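Workshop notebook, November, early evening
2 min read

Back on the walnut ink after a break (the Mokley paper finally came, hooray). The last lot was too thin and dried a sad biscuit colour, so I simmered the husks for three hours and strained them twice through an old pillowcase. Much darker! Telma Cisternas thinks I should leave it to stand overnight before adding the gum, and she's probably right, but I was impatient and did half now.

Test strips so far: the Elden nib spits on the upstrokes, the Kustari one is lovely and smooth until you press. On the Mokley the ink feathers a bit at batch 19, hardly at all at batch 30. No clue why yet. Must write down the gum amounts properly this time, I can't read my own scrawl from the summer.

Smell is dreadful, by the way. Window open all evening.

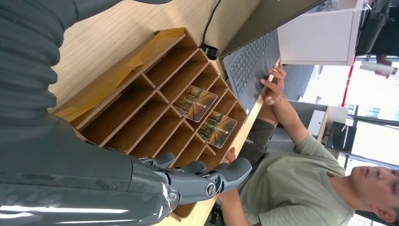 Sorting the swatches is the next headache, as they're all in one envelope and the dark ones look the same by lamplight. I'd like a rack on the desk in the style of that light wooden grid organiser, with the thin plywood panels and slanted dividers, one narrow pocket per batch. Levchenko may have offcuts, will ask. Labels on the front edge, pencil only, ink runs.

Still to do: clove oil against mould, new jar lids, and a strip taped up in the window to see how fast it fades.

4 comments | 2 shares
Back to top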